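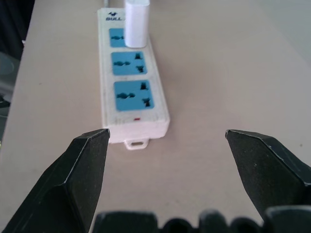 Household plugs still defeat most robot arms, Handale trial finds

February 2018

Plugging in an appliance remains one of the harder household chores for a machine, according to results released by Stonus, which has been testing a two-finger arm at its Handale workshop since November.

The arm, controlled by software called Zaria, made 500 attempts to seat a plug in a multi-standard power strip. It succeeded in 43 percent of them. Removing a plug went better, at 80 percent.

Most failures came in the last few millimeters. A strip with universal sockets has slots and angled holes side by side, and the software often chose the right panel but the wrong openings. An adapter already in one socket made matters worse, as the fingers need clearance on both sides of the plug. Light strips also slid on the tabletop when pushed, and the arm then had to look again and start over.

"Force is the limit now," said Ryan Penrose, who ran the tests. "The camera at the wrist gets us to the socket. After that the plug hides the holes, and we go by feel — and the feel is poor."

A person does the same job in a second or two. The arm took 8 seconds on a good attempt and far longer when it had to regrip.

Dreßler, which supplies the fingers, is preparing a narrower tip with a pressure sensor in each pad. Stonus will repeat the series with the new parts and add switches and cord winding to the list of tasks.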